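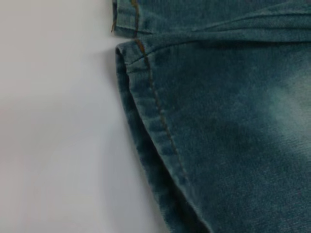 매끈한 흰 바닥 위에 올려놓은 청록빛 데님. 왼쪽 끝에 삐져나온 실밥이 오늘의 주인공!

인쇄하기 | 이메일로 보내기

저는 청바지 개는 걸 정말 좋아해요. 빨래는 귀찮고 다림질은 더 귀찮은데, 이상하게 데님만큼은 테이블에 척 올려놓는 순간부터 기분이 좋아집니다. 두툼한 천이 손바닥 밑에서 눌리는 느낌, 접을 때 살짝 버티다가 포기하듯 넘어가는 느낌(아시는 분은 아실 거예요). 티셔츠는 개고 나서도 흐물흐물한데 청바지는 접어놓으면 딱 각이 잡히잖아요!

지난 2월에 옷장을 한 번 뒤집었습니다. 겨울 내내 같은 바지 두 벌만 돌려 입으면서 나머지는 선반 안쪽에 구겨 넣고 살았거든요. 꺼내서 쌓아보니 데님만 19벌이었어요. 치마랑 재킷까지 합친 숫자이긴 한데 그래도 좀 많죠. 그날은 쌓아놓고 한참 구경만 하다가 도로 넣었고, 제대로 된 정리는 이번 주에야 시작했습니다. 두 달이나 걸렸네요.

색 이야기부터 할게요. 저는 오랫동안 청바지는 무조건 진한 인디고라고 믿었던 사람입니다. 생지 특유의 그 시퍼런 색, 흰 운동화에 물들어도 용서되는 그 색이요. 그런데 요즘은 초록기가 도는 파랑에 완전히 빠졌어요. 맨 위 사진 속 색이 딱 그래요. 청록인데 쨍하지 않고 먼지가 살짝 앉은 것처럼 차분한 톤. 크림색 니트에도 어울리고 회색 맨투맨에도 어울리고, 갈색 구두랑 만나면 정말 예뻐요. 가까이서 보면 비스듬하게 흐르는 능직 결이 또 얼마나 고운지 몰라요. 저는 이 사선 결을 들여다보기 시작하면 시간이 그냥 갑니다.

거기에 주황빛 도는 황갈색 스티치! 청바지에서 제일 좋아하는 부분을 하나만 고르라면 저는 주머니도 리벳도 아니고 이 실 색이에요. 청록 바탕에 이 색 실이 한 줄 지나가면 그것만으로 옷이 살아나는 것 같아요. 같은 색 실로 얌전하게 박은 청바지도 깔끔하고 좋지만, 저한테는 어쩐지 간이 덜 된 국 같은 느낌이거든요.

정리하는 순서는 이렇게 잡았어요. 우선 전부 꺼내서 주머니를 비웁니다. 영수증, 머리끈, 껌 종이, 그리고 천 원짜리 두 장이 나왔어요(만세). 그다음엔 지퍼와 단추를 잠그고, 흰 테이블에 한 벌씩 올려서 손으로 쓸어줍니다. 다리미는 안 써요. 봉제선 양쪽을 잡고 가볍게 당긴 다음 손바닥으로 밀면 웬만한 구김은 펴지더라고요. 그래도 남는 큰 주름은 그냥 둡니다. 데님은 좀 울퉁불퉁해야 데님 같잖아요.

테이블이 하얀 게 의외로 큰 도움이 돼요. 예전에는 짙은 색 이불 위에서 갰는데 실밥이며 먼지며 하나도 안 보였어요. 흰 바닥에서는 가느다란 실 한 가닥까지 보여서, 갤 때마다 짧은 검사 시간이 됩니다. 실밥은 절대 손으로 잡아당기지 마세요! 제가 예전에 아끼던 치마 밑단을 그렇게 한 뼘이나 풀어먹은 적이 있어요. 끝이 그냥 남은 실이면 작은 가위로 바짝 자르면 되고, 박음질이 풀리기 시작한 거라면 안쪽으로 실을 빼서 매듭을 지어준 다음 자릅니다. 구분이 잘 안 될 때는 뒤집어서 안쪽 땀을 보면 돼요. 땀이 고르게 이어져 있으면 안심하고 싹둑.

가위는 Pruretti에서 나온 손바닥만 한 쪽가위를 쓰고 있어요. 동네 수예점에서 집어온 건데 끝이 뾰족해서 바짝 자르기 좋습니다. 실은 Krawczyk 데님용 실, 색 이름은 라벨이 떨어져서 모르겠어요. 한 타래에 50미터짜리인데 3년째 쓰고도 아직 한참 남았네요. 반짇고리 안에서 제일 듬직한 친구예요. 혹시 황갈색 계열로 더 밝은 실을 파는 데를 아시면 꼭 알려주세요. 밑단 수선할 때 원래 실이랑 색이 맞으면 그 만족감이 말도 못 해요.

접는 방법도 이것저것 해봤어요. 돌돌 말기는 여행 가방에는 좋은데 선반에서는 자꾸 굴러다니고, 옷걸이에 거는 건 보기엔 근사하지만 봉이 휘어질까 봐 무섭더라고요. 데님이 보통 무거운가요. 결국 정착한 건 세로로 반, 밑단을 허리 쪽으로 올려 반, 그리고 다시 삼등분입니다. 세로로 반 접을 때 가랑이 쪽 튀어나온 삼각형을 안으로 넣어주는 게 중요해요. 이걸 안 하면 아무리 예쁘게 접어도 한쪽이 삐죽해요. 다 접은 건 책처럼 세워서 꽂습니다. 눕혀서 쌓으면 꼭 맨 밑에 있는 걸 입고 싶어지는 법이라서요.

선반은 Urlow라는 조립식인데 폭이 90센티예요. 한 칸에 칸막이를 두 개 세우고 왼쪽은 자주 입는 것, 가운데는 계절 타는 것, 오른쪽은 고칠 것으로 나눴습니다. 높이가 30센티라 세워 꽂아도 위에 손 넣을 자리가 남아요. 색은 진한 쪽에서 연한 쪽으로 줄을 세웠는데, 청록은 도대체 어디에 둬야 할지 한참 고민했어요. 인디고 옆에 두면 너무 초록 같고 연청 옆에 두면 너무 어두워 보이고. 몇 번을 옮기다가 결국 제일 앞자리에 따로 뒀습니다. 좋아하는 건 앞에!

고칠 것 칸에는 지금 세 벌이 있어요. 하나는 무릎, 하나는 뒷주머니 모서리, 하나는 허리 안쪽 단추 자리. 무릎은 안쪽에 천을 덧대고 촘촘하게 누빌 생각이고, 주머니는 원래 박음선을 따라 손바느질로 다시 갈 거예요. 단추 자리는 솔직히 자신이 없습니다. 천이 너무 얇아졌어요. Stunderley 수선집에 맡길까 하다가도 혼자 해보고 싶은 마음이 자꾸 들어서 며칠째 꺼냈다 넣었다만 하는 중이에요. 혹시 해보신 분 계시면 댓글로 경험 좀 나눠주세요. 망한 경험도 대환영입니다.

세탁 질문도 자주 받아서 적어둘게요. 저는 뒤집어서 찬물, 약한 코스로 돌리고 건조기는 안 씁니다. 탈수는 짧게. 널 때는 허리를 위로 해서 통풍이 되게 벌려주고, 햇볕이 바로 드는 자리는 피해요. 세탁은 최대 한 달에 두 번까지만 합니다. 사이사이에는 베란다에 걸어두고 바람만 쐬어줘요. 진한 색은 처음 몇 번은 꼭 따로 빠시고요, 흰 수건이랑 같이 넣었다가 하늘색 수건 세트가 생긴 집이 바로 저희 집입니다(나름 예뻐서 아직 써요).

이번 주말에는 무릎부터 시작하려고요. 덧댈 천으로 오래된 데님 앞치마를 자를지, 얇은 줄무늬 면을 쓸지 아직 못 정했어요. 줄무늬가 구멍 사이로 살짝 비치면 귀여울 것 같기도 하고요. 일단 천을 둘 다 꺼내서 대보고 결정하겠습니다. 다음 글은 아마 누비는 이야기가 될 것 같아요!

2025. 4. 18.

공유 30 | 댓글 19

인쇄하기 | 이메일로 보내기

문의는 방명록으로 남겨주세요 | 글과 사진의 무단 전재를 금합니다 | 맨 위로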